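The Jars at Revell Street

My aunt left me the flat on Revell Street, and with it her kitchen, and with her kitchen a piano she had never learnt to play. I went over on a Monday with a flask of tea and a roll of bin bags, thinking I should have the whole place sorted by supper, and by supper I had done one drawer. It was the drawer with the string in it, and every length of string had to be untied from every other length, you see, and you can't hurry that sort of thing.

She had been a great one for letters. All over the flat I found them, tucked into cookery books and under the tea tray and once, folded very small, inside a glove. Most were from the same man, who signed himself only with a drawing of a boat. He had gone off to Flurkolov to mend clocks when they were both young, meaning to stay until December, and had gone on meaning to stay until December for the rest of his life. The trains were bad, he wrote. The snow had come early. The town hall clock had stopped again and the mayor would not hear of his leaving while it stood at twenty past four.

I sat on the piano stool and read until the light went. He never once said he was sorry, and she must have written back every time, for he was always answering things. Yes, he would wear the scarf. No, he did not think much of the new bridge. He was glad the marmalade had set, and he would like very much to have tasted it.

I had better say that I am not a romantic person. I worked for Saarinen, the shipping agents, until my knees gave out, and spent my days among bills and tide tables, and I was perfectly happy there. But I took those letters home with me on the bus in my shopping bag, under a cabbage, and I did not sleep much.

In the last of them he asked her to come. It was put so lightly that I nearly missed it, coming as it did after a long piece about his landlady's goat. There was a boat from Varero, he said, and it took two days, and there was a cabin with a window if one asked for it. He did not say please. He drew the little boat at the bottom as usual, only this time he had put two people in it.

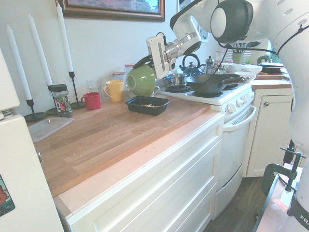
Mugs and jars along the kitchen wall.

I went back the next morning and looked for her answer, which was a foolish thing to do, as her answer would have gone to him. Still, I looked. I took down the cookery books again and shook them by their spines. I lifted the lining paper in the wardrobe and found more lining paper. At last, feeling quite cross with the pair of them, I sat down at the piano and opened the lid, I suppose with some idea of banging on it.

There was a ticket lying along the keys. Varero to Flurkolov, one way, a cabin with a window. It had never been clipped. Beside it was a pencil, and a page of music copied out in her round, careful hand, a waltz, with the fingering marked above the notes for the first five bars and after that nothing at all.

So I had been wrong about the piano. She had tried, at any rate.

I can't play either, but I put my right hand where the numbers told me to and went through those five bars very slowly, with more than one wrong note, while the man downstairs ran his bath. Then I went through them again. When it grew too dark to see the page I put on my coat, and walked down to the harbour to ask what time the boat went these days.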